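Clumon Project, Collection Notebook
March 3, 2020
Site: Bodholm kitchen

The purpose of this session was to extend the household set with the hand-held gripper. The target for the site remains 2,000 accepted examples. At the close of the previous session we held nearly 100 from this kitchen, most of them recorded at the counter. Work has therefore moved to the light blue table.

Each example begins with the fingers fully open and ends with them fully open again. Operators are asked to approach at an ordinary walking pace and to pause before closing. Fast approaches blur the object in the wide view, and the Flarmont reviewers have been rejecting those on first pass.
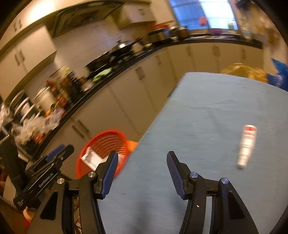

Bottles will be handled first, followed by cloths. The starting position of the object is to be changed after every example, and the operator should stand on a different side of the table after each block of 75. Household items in the background are to be left where they are, as the model is expected to work in kitchens that have not been cleared.

Finger pads were inspected before the start. The clamp knob on the camera bracket was tightened by hand. Timing between the finger width signal and the video is still to be checked on the Sowah machine before any of these files are merged.

Open item: agree on a label for grasps that are started and then abandoned.

Comments (3)

Please keep the abandoned grasps in a separate folder until the label is settled.

Is the block length still 75? The printed sheet says 49.

It is 75. The sheet will be replaced.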